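Search this site Enter keywords Go

Vacancies > Technical and Workshop > Permanent

Posted in January by Recruitment Desk

PC Refurbishment Technician, Fidlow site
Ref. 3318

Prenomen repairs and resells desktop computers for schools, libraries and small offices. We have a vacancy for a bench technician at our Fidlow workshop, working 37.5 hours a week on the early shift.

The post covers inspection, fault finding and rebuild of tower machines. Typical work includes fitting processors and memory, replacing power supplies, cleaning heatsinks and renewing thermal paste. Each machine is tested under load before it is passed to packing.

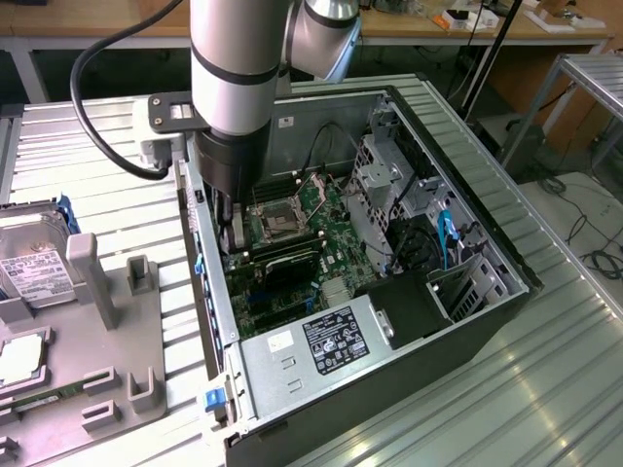 Applicants must have at least 3 years' experience of desktop repair - paid or unpaid - and be able to read a board layout without supervision. Knowledge of Vorel, our stock system, is useful but training is given. The workshop handled over 300 machines last month, and records must be kept up to date for each one.

Safe handling of static-sensitive parts is a condition of the post. Wrist straps and footwear are supplied.

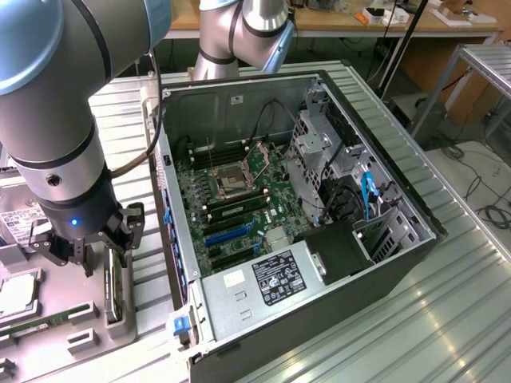 The shift starts at 6.30 am and there is no Sunday working. Parking is available at the Engelbrecht Road entrance. Some lifting is required, and a driving licence is not.

To apply, send a CV and a short covering letter to the Recruitment Desk, extension 3031, quoting the reference above. Shortlisted applicants will be asked to complete a practical test lasting one hour - tools are provided. Applications close on the last working day of January.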